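Robot taking over tray setup at work, what happens to the people on the line?

Asked by Anežka Machala in Workplace and Jobs

I run the early shift in a contract kitchen, we do trays for two clinics and an office building. Company is called Simmont if that matters. In November they're putting in a Kallik cell for tray setup, one arm, soup spoon and bowl and plate onto each tray, then a person adds the hot food. We do 2000 trays on a normal day.

Six people on setup now. Manager says no one is losing their job but hours "may be looked at". Also they want us to teach it, with a hand held gripper you squeeze to pick things up. My crew is asking me stuff I can't answer. Do we get slower at first? Who fixes it when it drops a spoon? Should I be worried about the teaching part, like are we training our own replacement. Anyone been thru this?

3 answers

Vlasta Murín
Went through it last year, different kitchen, same kind of cell. Yes you get slower. First month we were at 1579 trays a day, before that we did 2173. Tell your manager now so it doesn't land on your crew later.

Teaching is boring more than anything. You put out the tray, the bowl on its plate, the spoon, and pick and place with the gripper, over and over. Move things a little each time or it only learns the one layout. Wrists get sore — swap people every half hour and put it on the schedule as real work. Ours tried to fit it in after shift at first. Don't let them.
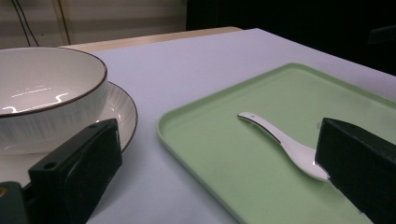

Spoons were the worst for us. Thin handle, shiny, lies flat on the tray so there isn't much to grab. Bowls went fine once people stopped grabbing them too low. If your dishwasher leaves stuff wet you will hear about it, the robot does worse with wet and so does the person standing next to it picking up what it dropped.

As for jobs. We had five on setup, now two. Nobody was let go but one guy moved to dish room and hated it, left. The other two went to hot line and got a raise, only becuase our lead asked for it in writing before the thing was installed. Whoever watches the cell should have a title and a pay step. At ours it was just "keep an eye on it" for months and that person was doing restarts, wiping the gripper fingers, calling support, plus her old job.

Get the hours thing in writing too. "May be looked at" means it will be.

kilen_backdock
Ask who is allowed to hit stop. Sounds dumb, we had 100 trays go out with no spoon one morning and the new girl saw it but thought she'd get in trouble.

Štěpánek
these things never work, ours sat under a sheet. I wouldnt worry

Comment from Anežka Machala
Thanks Vlasta, printing yours out for the meeting. Did they pay extra for the teaching hours or just regular rate?

Vlasta Murín
Regular rate. Should have asked for more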